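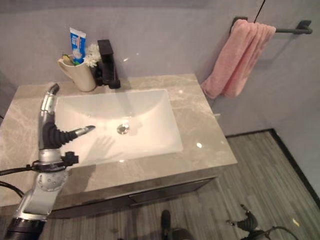 Krūmiņa replied that a blog written by a church member isn't a church document, and she didn't see why elders should read posts before they go up. She has kept hers going for 16 years and has never been asked.

3 comments · 2 shares

marshlane80
I read her reply twice. I agree on personal blogs. But Dalia Krūmiņa teaches the June study at Zamani Fellowship, and people there treat her posts as part of the class. At that point somebody at the church should be reading them.

okosex_reader
Reading them, fine. Approving them first, no. Our pastor posts whatever he likes on Herkano and it doesn't go past anyone. If the rule is only for the women who write, say so in the bylaws.

marshlane80
I didn't say only women. I'd want it for him too.

okosex_reader
Then we're closer than I thought. It's still unworkable. She puts up 300 words most mornings before 7. 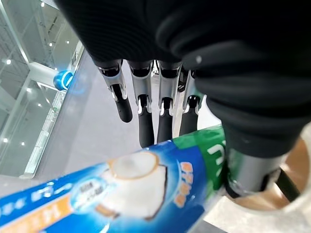 Toothpaste tube in hand.

tplum
Moved my blog off Cendia over this same thing. The church was paying for the hosting, so they felt they had a say, and I couldn't really argue. I pay for my own now. Lost 80 subscribers in the move and most of them came back.

marshlane80
Did the elders object when you left?

tplum
One did. He wanted the old posts taken down. I left them up.

okosex_reader
Good. The comments under those posts were worth keeping, the long one on Titus 2 especially. I still disagree with your reading of it.

tplum
I know you do. Part two goes up tonight.

Thread views: 3303
Contact the moderators | Back to top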